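How to clean and store woven placemats

Woven vinyl and cotton placemats both last for years if they're washed gently and kept flat. Most of the damage I see comes from hot water, the dryer, or being folded into a drawer while damp. The steps below cover both kinds. If yours have a care tag, follow the tag first.

What you need

A soft brush (an old toothbrush is fine)
Dish soap
Baking soda
2 clean tea towels
A sink or tub wide enough to lay the mat flat

Everyday cleaning

Shake the crumbs off over the sink. Wipe with a damp cloth along the weave, then across it. Dry with a tea towel before you stack the mats — moisture trapped between two of them leaves a musty smell that's hard to shift.

Woven vinyl

Fill the sink with lukewarm water and a squirt of dish soap. Soak the mat for 25 minutes. Brush both sides, working from the centre to the edges so you don't lift the binding. Rinse under the tap and stand it on its long edge to drain.

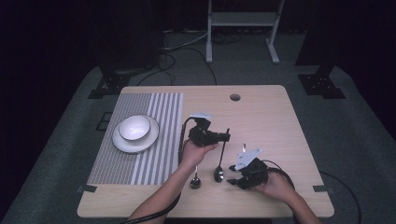

For tomato sauce or curry, mix baking soda with a little water until it's the thickness of toothpaste. Spread it over the stain, leave it for six minutes and brush it off. Repeat if a shadow of colour remains. Don't use bleach, as it turns grey yarn yellow.

Cotton

Wash cold on the gentle cycle, dark colours separate from light. Skip the fabric softener. Pull the mat square while it's still wet and dry it flat on a rack. Iron on the back, on medium, through a tea towel.

Taking out a curl

Lay the mat face down on a towel with a second towel on top. Weigh it down with heavy books and leave it overnight. Vinyl that has been rolled all winter may need another night. A hair dryer on low helps, but keep it moving.

Storage

Keep mats flat in a drawer with a sheet of paper between each one. If you have no drawer wide enough, hang them from a trouser hanger in the hall closet.

Comments on this page are open until the end of June. Thanks to Quang Cao for the tip about the toothbrush.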